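Cluvelo Opens Registration for June Home Produce Swap

Cluvelo will open registration this June for its home produce swap, a program that lets backyard growers trade extra fruit and vegetables with other households nearby. The swap will run from the former Petkov hardware store on Kiro Street, with doors open from 9 a.m. to 1 p.m. on market mornings.

The first season is limited to 500 households. So far 386 have asked for a place, most of them from the blocks north of the rail line. Registration is free – growers only need to show proof of address and list what they expect to bring.

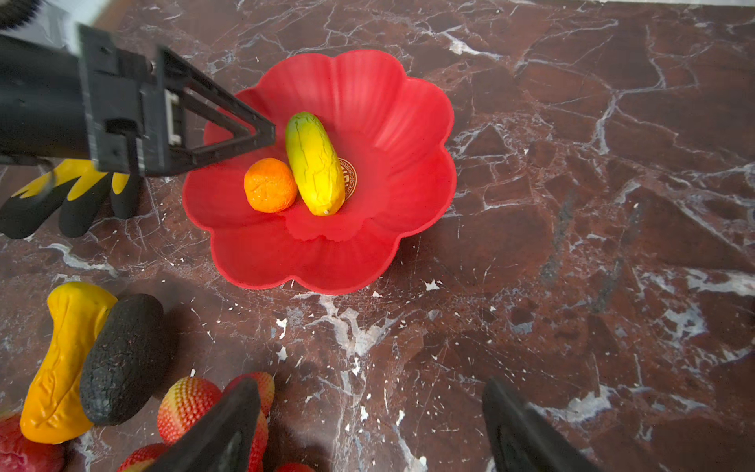
By Vesna Živković, Cluvelo Press Office

Members will drop off produce at the front counter and receive credits by weight. Credits can be used the same morning or saved until the end of the season. Citrus, squash, tomatoes, beans and fresh herbs are all accepted. Eggs, canned goods and baked goods are not.

Sketier, a regional delivery company, will supply two vans for members who cannot carry their crops to the store. Pickup will be offered on 17 streets at the start, and Cluvelo plans to review the route map after the first month.

"People kept telling us they had more squash than they could eat and no lemons," said Živković. "We had the building and the scales, so we set a date."

Any produce left at closing will go to 19 local meal programs.

Households can register at the Kiro Street counter or by mail. Forms are available at the front desk.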